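# Hesik open day: what I got for my Sunday

The flyer promised "a look behind the scenes at the new home of tag and touch rugby in Cevside", which is a big claim for a converted sports hall with two outdoor pitches. I went along anyway, because our club has been asked to move its home fixtures there next season and I wanted to see the place before anyone voted on it.

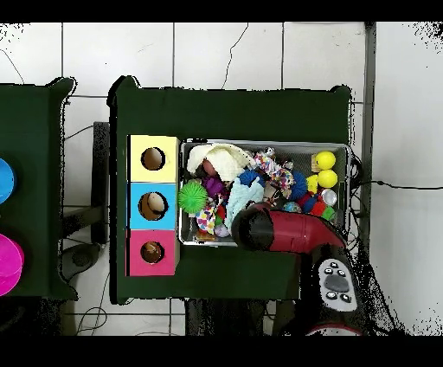
Doors opened at 10am and the tour left at 10.20, after a welcome speech that used the word "pathway" more often than I thought possible. Our group had 23 people in it, mostly parents, plus a few coaches from the Fludska side who looked as unconvinced as I was.

The pitches first. Both are artificial, both full size for tag, and I've got no complaint about the surface. It's even, the lines are sharp and the run-off at the sides is generous. The run-off behind the far try line isn't. There's a fence, then a bank, and a winger going flat out will meet the first of those fairly soon. I asked if padding was planned. It was "being looked at". The floodlights were switched on for us in bright sunshine, so I can tell you they switch on.

Next came the changing rooms. Four of them, clean, with decent hooks and not much bench. Two teams of juniors would fit. Two teams of grown adults with kit bags would be dressing in shifts. The showers worked in the one we were shown, and the door to the next one was locked.

Then the "performance suite", supplied by Durán, where you sprint between two gates and a screen gives you your time. Fun, and the kids queued for it happily. I had three goes and got three quite different numbers, the best of them on the run where I slipped at the start -- make of that what you like. Clubs can hire it by the hour on top of the pitch fee.

Which brings me to money. The open day rate for a season block is 700 pounds per team, and that covers 20 sessions. Sounds fair until you look at our calendar, where training and home matches together come to 29. Nobody on the desk could tell me what the extra nine would cost. There's a price list coming, apparently.

Parking: fine on the day. But there was one event on. With two matches and a junior session turning over at the same time, I think the lane would jam, and it's the only way in or out.

I did like a few things. The tea was cheap, the viewing rail is at a sensible height for smaller children, and the demonstration match was well refereed, with a good, scrappy second half. The Fludska lot won it by a single try and were very cheerful about it.

Would I move us there? Not on what I saw. I'd want the full prices in writing, padding on that fence, and a visit on a wet weeknight in November when all the lights are needed. I've emailed Hesik with those three points and will post the reply under this if one comes.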